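Grevness After Dark
January, 11:40 pm

ok so I finally went to the supper club at Brerine and I have thoughts. going to do this as a thread or I'll be texting people one by one all night

first thing, the booking. you pay the cover when you reserve and then there's a food minimum on top when you sit down. it IS on the website, I went back and checked, it's just three screens down under the parking stuff. so go in knowing the cover is for the band and your dinner is your dinner

doors at 6:30, music at 8. we showed up at 7:15 thinking we were early, ha. every table along the rail was taken and we got put by the coat closet. you could hear fine! you just had a pillar for company

they don't assign seats when you book, even if you ask very nicely on the phone. I asked very nicely on the phone

the room itself holds more than 900 people if you believe the sign by the fire door, but that has to be for the whole building with the ballroom upstairs. the supper club part is small. low ceiling, candles, the floor slopes down a little toward the stage so the back isn't terrible for short people (me)

FOOD. get the short rib. get the short rib and don't share it. I shared it and regretted it by the second bite

the clams were good but salty, and the bread came out after the clams were gone, so all that broth just sat there looking at me. ask for bread when you order and save yourself the heartbreak

I'd skip the flatbread. it was ok, it tasted like something you'd eat at a bowling alley, and I love bowling alley food but not when I'm wearing heels

drinks are pricey and strong. I had 2 and switched to soda water, and the soda water was free, with a lime, and they kept filling it without me flagging anybody down. big points for that

now the band. Tukero! if you've only seen them at the summer thing by the river, where the sound blows off into the parking lot, you haven't really heard them. indoors it's a whole different deal. the accordion comes right up through the table

first set was mostly slow ones, and I'll admit I was worried, the couple next to us was yawning into their salad. then after the break they came back and did the fast medley and people were up dancing between the tables with their napkins still tucked in

there's a bit where the drummer stops and the whole room has to clap the beat on its own. we lost it twice. they waited for us both times like patient kindergarten teachers

somebody in my replies asked about talking during the show. there's a little card on the table asking you to keep it down during the songs and most people did. servers crouch down to take your order once the music's going, which made me feel like I was being told a secret about dessert

dessert btw: orange cake. dense, kind of sticky, comes with whipped cream that isn't sweet at all. I'd go back for that and a coffee and sit at the bar, and you CAN do that, bar stools only pay the cover with no food minimum. wish I'd known!!

parking: the lot behind the building fills up by 7. we ended up on the street over by Nikzad, the rug place, and it was a five minute walk and well lit. meters are off after six

coats: bring a light one. the closet was full so mine lived on the back of my chair and took a little bath in somebody's gravy

the bathrooms are down a flight of stairs, pretty steep. there's an elevator but you have to ask the host for it, it's around behind the kitchen. passing that along for anyone bringing their parents, I'm bringing mine next time

if you want to call instead of fighting with the booking page, pick extension 661, that goes straight to the host stand. the main number rings forever

also they don't split checks more than 2 ways. our table did a lot of math on a napkin at the end and I'm pretty sure I paid for someone's flatbread 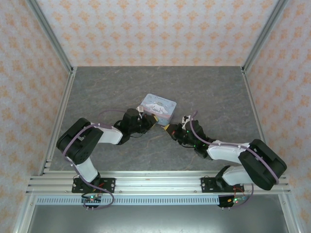 anyway I'd go again, probably for the late set, and this time I'm getting there when the doors open and planting myself on the rail. if you see a short woman guarding a plate of short rib with her elbow, come say hi, but no you can't have any

© Grevness After Dark | Contact | Back to top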